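흰 상자, 흰 바닥, 그리고 깊이값이 사라지는 자리
저대비 포장재를 다루는 조작 소프트웨어는 인식과 제어의 경계를 어디에 긋는가

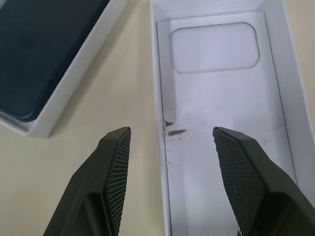
읽는 시간 11분

포장 상자는 로봇 조작 연구에서 쉬운 물체로 분류되는 경우가 많다. 형상은 직육면체에 가깝고, 치수 공차는 작으며, 표면은 평평하다. 그러나 손목에 카메라를 단 그리퍼로 얕은 흰색 상자를 다뤄 본 개발자라면 이 분류에 동의하기 어렵다. 흰 골판이나 판지로 된 벽은 밝은 작업대와 밝기 차이가 거의 없고, 벽의 두께는 깊이 영상에서 몇 화소에 불과하며, 상자 안쪽 바닥에는 특징점으로 쓸 만한 무늬가 없다. 물체는 단순하지만 물체를 구성하는 신호가 부족하다.

포장 개봉과 재조립을 다루는 소프트웨어 스택 Nodero는 이 문제를 정면으로 다룬다. 개발사 Tindale은 2018년 12월 공개한 판에서 인식 모듈과 제어 모듈 사이의 인터페이스를 새로 정의했다. 이전 판까지 인식 모듈은 물체의 6자유도 자세 하나를 내보냈고, 제어 모듈은 그 자세를 참값으로 받아들였다. 새 판에서 인식 모듈이 내보내는 것은 자세가 아니라 모서리 단위의 가설과 공분산이다. 이 글은 그 변경이 계획, 제어, 도구 체계에 미친 영향을 순서대로 살펴본다.

무늬가 없는 면에서 얻을 수 있는 것

흰 상자 내부에서 가장 신뢰할 수 있는 정보는 색이 아니라 음영이다. 바닥 판에 눌린 둥근 사각형 윤곽이나 바닥 둘레를 따라 도는 얇은 단차는 색이 주변과 같지만, 경계에 부드러운 회색 그림자를 남긴다. 사람은 이 그림자를 보고 함몰과 돌출을 판단한다. 알고리즘도 같은 정보를 쓸 수 있으나, 그러려면 조명 방향에 대한 가정이 필요하다.

Nodero의 모서리 검출기는 두 단계로 나뉜다. 첫 단계는 국소 밝기 기울기에서 후보 선분을 뽑는다. 문턱값은 영상 전체에 고정되어 있지 않고 구획마다 잡음 수준을 추정해 정한다. 두 번째 단계는 후보 선분을 상자 모델의 위상 구조에 맞춘다. 외벽 상단, 외벽 하단, 바닥의 내곽선, 바닥의 함몰부 윤곽이 각각 별도의 노드이고, 노드 사이에는 평행과 직교, 포함 관계가 제약으로 걸린다.

제약이 필요한 이유는 벽과 내곽선의 간격에 있다. 얕은 상자를 가까이서 보면 두 선이 나란히 달리고, 대비는 비슷하게 낮다. 선분 하나만 검출되면 그것이 벽인지 내곽선인지 영상만으로 결정할 수 없다. 이전 판은 이때 더 강한 기울기를 벽으로 간주했다. 조명이 한쪽에서 들어오는 조건에서 이 규칙은 체계적으로 틀린다. 빛을 받는 쪽 벽은 작업대와 섞여 보이고, 반대쪽 내곽선에는 또렷한 음영이 생기기 때문이다. 새 판은 두 해석을 모두 유지한 채 다음 시점의 영상을 기다린다.

얼룩의 지위

사용 흔적이 있는 상자에서는 다른 종류의 문제가 나타난다. 위의 손목 시점에서 핑거 끝 바로 위쪽을 보면, 상자 바닥의 왼쪽 벽 가까이에 갈색 자국이 두 개 있다. 하나는 짧고 작으며, 다른 하나는 가로로 더 길고 어둡다. 그 아래로는 옅은 회색 점이 흩어져 있다. 대비만 놓고 따지면 긴 자국은 상자 안쪽의 어떤 구조적 모서리보다도 강한 신호다.

특징점 추적기는 당연히 이 자국을 선택한다. 그리고 상자가 고정되어 있는 한 이 선택은 옳다. 자국은 상자와 함께 움직이는 강체의 일부이고, 시점 변화에 따른 상대 운동을 추정하는 데 흰 면보다 훨씬 유용하다. 문제는 모서리 검출기가 같은 자국을 구조로 해석할 때 발생한다. 가로로 긴 자국은 짧은 선분 후보로 검출되며, 마침 벽과 직교하는 방향이면 칸막이나 홈의 일부로 매칭될 수 있다.

Nodero는 얼룩을 제거하지 않는다. 전처리에서 작은 어두운 영역을 지우는 방식은 초기 판에 있었으나 폐기되었다. 지워진 영역에서 추적기가 기준점을 잃었기 때문이다. 현재 구조에서는 모든 관측에 두 개의 독립된 가중치가 붙는다. 하나는 추적 가중치이고 다른 하나는 구조 가중치다. 색상이 상자 재질의 분포에서 벗어난 화소는 구조 가중치가 낮아지고 추적 가중치는 유지된다. 구현은 단순하다. 다만 이 분리를 위해 인식 모듈 내부의 자료 구조 대부분을 다시 작성해야 했고, 저장된 로그의 이전 형식과도 호환되지 않는다.

어두운 면과 깊이의 결측

상자 한 쌍이 작업대에 함께 놓이면 반대 극단의 문제가 더해진다. 영상 왼쪽 위에는 비스듬히 놓인 두 번째 흰 상자 조각이 있고, 그 안에 짙은 남색 면이 보인다. 표면에는 약한 광택과 어두운 얼룩무늬가 있고 모퉁이 하나가 둥글다. 이 면이 상자의 어두운 안감인지, 상자에 담긴 전화기 모양의 물체인지는 이 시점만으로 판정되지 않는다.

판정 불능은 계획기 입장에서 구체적인 비용이다. 안감이라면 그리퍼는 외곽 테두리를 잡고 조각 전체를 옮길 수 있다. 물체라면 기울임 각도에 제한이 걸리고, 파지력의 상한도 달라진다. 능동 조명식 깊이 센서는 어둡고 광택이 있는 면에서 반사광을 충분히 받지 못하는 경우가 있어, 정작 높이 정보가 필요한 곳의 깊이 지도에 구멍이 생긴다.

많은 시스템은 이 구멍을 주변값으로 보간한다. 보간은 시각화에는 적절하지만 충돌 검사에는 적절하지 않다. 테두리 높이로 채우면 존재하지 않는 덮개가 생기고, 작업대 높이로 채우면 실제로 있을 수 있는 물체가 사라진다. Nodero의 점유 지도는 결측 영역을 미지 상태로 표시하고, 상한과 하한 높이를 따로 저장한다. 충돌 검사기는 상한을, 접근 깊이 계산기는 하한을 참조한다. 두 값의 차이가 지정된 폭을 넘으면 해당 영역에 대한 파지 계획은 생성되지 않고, 대신 관측 자세가 요청된다.

관측도 동작이다

관측 자세 요청은 새 인터페이스에서 가장 많이 바뀐 부분이다. 이전에는 인식이 실패하면 상위 작업 관리자가 미리 정해 둔 위치로 팔을 보내 다시 촬영했다. 위치는 작업 셀마다 손으로 지정했고, 상자 배치가 바뀌면 다시 지정해야 했다.

새 계획기는 관측을 파지와 같은 등급의 동작으로 취급한다. 후보 시점마다 기대 정보량을 계산하고, 이동 시간과 관절 여유를 비용으로 뺀다. 벽과 내곽선이 구분되지 않는 경우에는 대개 벽을 비스듬히 내려다보는 시점이 선택된다. 시차에 의해 두 선의 간격이 변하면 높이 차이가 드러나기 때문이다. 어두운 면의 경우에는 광택 반사의 위치가 바뀌는 방향으로 이동한다.

계산 예산은 파지 시도 한 번당 후보 시점 30개로 제한된다. 이 값은 설정 파일에서 조정할 수 있지만, Tindale의 기술 문서는 늘리는 것을 권하지 않는다. 후보를 늘려도 상위 시점의 순서가 거의 변하지 않고, 계획 시간만 선형으로 증가한다는 것이 근거다. 관측 동작의 연속 횟수도 5회로 제한된다. 한도에 도달하면 작업 관리자는 해당 물체를 보류 목록으로 옮기고 다음 물체로 넘어간다.

손목 시점의 가림

손목 카메라는 접촉점 가까이에서 높은 해상도를 제공하지만, 영상의 아래쪽을 그리퍼 자신에게 내준다. 두 핑거는 화면 아래에서 위로 뻗어 있고, 접근이 진행될수록 목표 벽은 핑거 사이의 좁은 틈으로만 보인다. 얕은 상자의 벽을 집는 작업에서는 바로 그 틈에 벽이 들어와야 하므로, 가림은 피할 수 없는 조건이다.

Nodero는 핑거의 형상 모델을 영상에 투영해 가림 마스크를 만든다. 마스크의 정확도는 손눈 보정에 좌우되며, 보정 오차는 마스크 경계에서 가짜 모서리로 나타난다. 무광 검정 핑거와 흰 상자의 경계는 영상에서 가장 강한 기울기이므로, 마스크가 2화소만 밀려도 모서리 검출기의 상위 후보가 모두 핑거 윤곽으로 채워질 수 있다. 개발팀은 마스크를 여유 폭만큼 팽창시키는 대신, 핑거 경계 자체를 보정의 입력으로 사용한다. 매 영상에서 투영된 윤곽과 관측된 윤곽의 잔차를 계산하고, 그 결과로 손눈 변환의 작은 보정항을 갱신한다.

핑거 안쪽 면의 무늬도 이 과정에 쓰인다. 나란한 가는 골이 있는 패드와 마름모꼴 격자 패드는 영상에서 서로 다른 주파수 성분을 가지므로, 좌우 핑거를 구분하고 벌림 폭을 독립적으로 추정하는 단서가 된다. 구동기 엔코더가 보고하는 폭과 영상에서 추정한 폭의 차이는 핑거의 탄성 변형이나 이물 끼임을 의심할 수 있는 신호로 기록된다. 단, 패드 교체 시에는 무늬 모델도 교체해야 한다. 교체 절차는 아직 수동이며, 설정에 잘못된 패드 종류가 남아 있어도 소프트웨어가 경고하지 않는 경우가 보고되어 있다.

제어기는 무엇을 믿는가

인식이 분포를 출력하면 제어기도 그 분포를 소비할 수 있어야 한다. Nodero의 접근 제어기는 목표 벽의 법선 방향과 접선 방향 불확실성을 구분한다. 접선 방향 오차는 파지 성공에 큰 영향을 주지 않는다. 벽을 따라 조금 옆을 잡아도 결과는 비슷하다. 법선 방향 오차는 다르다. 핑거 하나가 벽 위에 내려앉으면 판지는 쉽게 찌그러지고, 한 번 찌그러진 벽은 이후의 모든 형상 모델에서 벗어난다.

따라서 법선 방향 표준편차가 핑거 벌림 여유보다 크면 하강이 금지된다. 여유 안에 들어오면 하강 속도는 불확실성에 반비례해 정해진다. 접촉 이후에는 영상 기반 오차 항의 이득을 낮추고 힘 제어로 넘어간다. 전환 조건은 힘의 절댓값이 아니라 변화율로 판정한다. 얇은 판지의 접촉력은 초기 구간에서 센서 잡음과 크기가 비슷해서, 절댓값 문턱은 너무 늦게 반응하거나 허공에서 오작동한다.

전환 구간의 처리는 여전히 약점으로 남아 있다. 한쪽 핑거만 먼저 닿으면 상자 전체가 작업대 위에서 미끄러진다. 빈 상자는 가볍고 마찰력도 작다. 제어기는 이 움직임을 영상에서 감지해 추종하도록 설계되어 있지만, 그 시점의 영상은 핑거에 가장 많이 가려진 상태다. 앞서 언급한 바닥의 얼룩 같은 추적점이 핑거 사이에 남아 있으면 추종이 유지되고, 깨끗한 흰 바닥만 남으면 추정 분산이 빠르게 커진다. 새것에 가까운 상자가 사용감 있는 상자보다 다루기 어려운 구간이 여기서 생긴다.

재생 도구와 회귀 시험

알고리즘만큼 많은 작업이 들어간 부분은 도구다. 인식 결과가 단일 자세였을 때는 로그를 표로 읽을 수 있었다. 가설이 여러 개이고 각각 공분산을 가지면 표는 쓸모가 없다. Gebremichael이 공급하는 로그 뷰어는 동기화된 영상 위에 살아 있는 가설을 모두 겹쳐 그리고, 각 가설이 기각된 시점과 기각의 근거가 된 관측을 역추적한다. 개발자가 보는 것은 최종 판단보다 기각 이력인 경우가 많다. 올바른 가설이 일찍 기각된 사례는 최종 결과가 우연히 맞아도 결함으로 등록된다.

회귀 시험에는 2,000개의 기록 구간이 쓰인다. 각 구간은 관측 자세 도달부터 파지 또는 포기까지를 포함한다. 기록을 그대로 재생하는 방식에는 한계가 있다. 계획기가 바뀌면 팔이 다른 시점으로 가려 하지만, 기록에는 그 시점의 영상이 없다. 시험 체계는 요청된 시점과 기록된 시점 중 가장 가까운 것의 거리를 계산하고, 한계를 넘으면 해당 구간을 판정 제외로 처리한다. 제외 비율 자체도 감시 대상이다. 이 비율이 오르면 시험이 통과해도 병합이 보류된다.

합성 영상은 보조 수단에 머문다. 렌더러는 판지의 색과 형상을 잘 재현하지만, 눌린 윤곽 주변의 부드러운 음영이나 벽 모서리의 미세한 마모를 설득력 있게 만들지 못한다. 합성 자료로만 조정한 문턱값은 실제 영상에서 너무 엄격하게 작동했다. 현재 합성 자료는 드문 배치를 만드는 데만 쓰인다. 두 상자 조각의 테두리가 겹치거나, 한 조각의 그림자가 다른 조각의 바닥에 걸리는 구성이 여기에 해당한다.

그림자도 별도의 항목이다. 비스듬히 놓인 상자 조각이 작업대에 드리우는 회색 그림자는 테두리와 평행한 경계를 가지며, 모서리 검출기에게는 또 하나의 벽 후보다. 회귀 시험에서 그림자 오검출은 독립된 결함 코드를 갖고 있고, 7월의 내부 판에서 도입된 조명 방향 추정기가 그 처리를 맡는다. 추정기는 단일 광원을 가정한다. 천장등과 작업등이 함께 켜진 셀에서는 가정이 깨지므로 기능을 끄도록 되어 있다.

남은 인터페이스 문제

공정 관리 소프트웨어 Pristen과의 연동은 아직 부분적이다. Pristen은 작업 단계마다 성공 또는 실패의 이진 상태를 요구한다. Nodero가 생성하는 보류 상태는 여기에 대응하는 항목이 없어 현재는 실패로 변환되며, 결측과 오류가 같은 통계에 합산된다. 운영자가 보는 실패율은 인식기가 틀린 비율과, 인식기가 판단을 미룬 비율의 합이다. 두 값을 분리하는 확장 필드가 제안되어 있으나 채택 시점은 정해지지 않았다.

보류된 물체를 누가 언제 다시 다루는가도 정해지지 않은 문제다. 현재 구현은 목록의 순서대로 한 번 더 시도하고 종료한다. 그 사이 다른 조각이 옮겨졌다면 가림과 그림자의 조건이 달라졌을 수 있지만, 계획기는 이를 재시도의 우선순위에 반영하지 않는다. 차기 판의 작업 목록에는 보류 사유를 저장하고, 그 사유에 영향을 주는 변화가 작업 공간에서 감지될 때 재시도를 예약하는 기능이 올라 있다. 사유의 분류 체계는 아직 초안 상태다.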